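Ticket 1422: League table and fixture pages wrong after round 3 import
Category: Club Websites / Fixtures & Results / Resolved

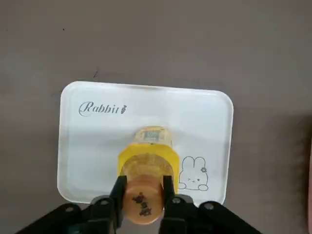 Summary

Product: Ziro results module, hosted
Customer: Tarawneh District Gaelic Football League
Raised by: Palesa Botha, league fixtures desk
Opened: 4/24/19
Priority: Normal, raised to High on the second reply
Status: Closed, fix confirmed by customer

Problem as reported

After the round 3 results were imported, the Division 1 table shows Sorach on one more win than they have. Willeo are shown as having lost a match that was drawn. The home and away columns on the fixture page have also swapped for Sorach's remaining matches, so the page tells supporters to travel to the wrong ground. Scores on the individual match pages are correct.

The customer had already re-saved the table, cleared the page cache and logged out and in again. No change.

First response

Asked for the import file, the name of the competition as set up in the admin area, and whether any fixtures had been moved since the draw was published.

Reply from customer: file attached. Competition is "Division 1 League". One fixture was moved. Sorach v Willeo was switched to the Willeo ground by agreement between the clubs because the Sorach pitch was closed for drainage work. The switch was made by editing the venue field only. Kick-off time was left alone.

Check 1: score format

Football scores in the module are held as goals and points, with a goal worth three. The file has them in a single column, for example 1-12. Some spreadsheet programs turn a value of this kind into a date when the file is opened and saved. Opened the file in a text editor. The value for the Sorach v Willeo match reads 12-Jan where it should read 1-12. The opposing score reads 0-15 and has been left as text.

Both sides finished on 15, so the match was a draw. The importer could not read the first value as a score. It kept the score typed by hand on the match page, which is why that page looks right, but passed a blank to the table. A blank against a score is treated as a walkover.

This does not fully explain the fault. A walkover should have gone to Willeo, the side with a readable score. The table gave it to Sorach.

Check 2: home and away order

The file lists Willeo first for this match, as they were the host club on the day. The fixture record still lists Sorach as the home side, as only the venue field was changed. The importer matches on competition, round and the two club codes, in either order. When the order differs it swaps the scores to fit the fixture record. The swap was applied to the blank before the walkover rule was run, and the rule then used the order from the file. Result: the win went to the wrong club.

Reproduced on the test copy using the customer's file. Same table, same error.

Check 3: swapped fixtures

The fixture page has a setting called "Follow venue for home side". It was switched on for this competition. With this on, a change of venue for one match is carried through to any later match linked to the same club. It is meant for clubs that share a ground for a whole season. It was applied to every remaining Sorach fixture once the venue was edited.

The customer does not recall switching it on. The admin log shows it was already on in last year's copy of the competition and came across when that was duplicated.

Steps given to customer

1. Admin > Competitions > Division 1 League > Options. Untick "Follow venue for home side". Save.
2. Open the Sorach v Willeo fixture. Use "Reverse fixture" instead of editing the venue. This changes the home side and the ground together.
3. Go through the remaining Sorach fixtures and press "Restore from draw" on each. Do not use this on the whole competition, or the reversed match will go back to its old ground.
4. In the spreadsheet, select the score column, set it to Text, and retype the affected score as 1-12. Formatting the column as Text after the damage is done will not bring the score back.
5. Save as CSV. Do not open the file again before uploading.
6. Upload with "Replace existing round" ticked.
7. Rebuild the table. Allow up to 90 seconds before refreshing.

Second reply from customer

Steps 1 to 6 done. Fixture page now correct. Table rebuilt and the draw is showing for both clubs, but Sorach and Willeo are level on league points and the order between them looks wrong. Asked whether score difference was being used. A reporter from the local paper has already asked which of them is second, so this is needed before the next round. Priority raised.

Check 4: tie-break

The competition rules supplied by the customer place head-to-head result first where two teams are level, then score difference. The head-to-head match was a draw, so score difference should decide. The table was set to "Head-to-head, then alphabetical". Changed to "Head-to-head, then score difference" at the customer's request and rebuilt. Willeo moved above Sorach. The customer checked the figures by hand and agrees.

Customer also asked whether the order could be fixed by hand in future. It can, through "Manual position", but a manual position stays in force until it is removed and will override later results. Not advised in the middle of a season.

Follow-up

Passed to development:
- Importer should reject a score it cannot read and name the row. It should not treat it as a blank.
- Walkover rule should run on the fixture record order.
- Duplicating a competition should list any options carried over.

The first two are planned for the May release. The third has been logged without a date. Files over 50 rows are handled by a separate routine, which was tested with the same bad score and has the same fault. It will be covered by the same change.

Until the release is out, any club or league importing scores by file should check the round on the match list before rebuilding the table. A match marked "W/O" that was played to a finish is the sign to look for.

Customer confirmed the table and fixtures are correct on the public site. Ticket closed.

Tags: league table, score import, walkover, reversed fixture, tie-break

Contact support | © 2019 Ziro | Back to top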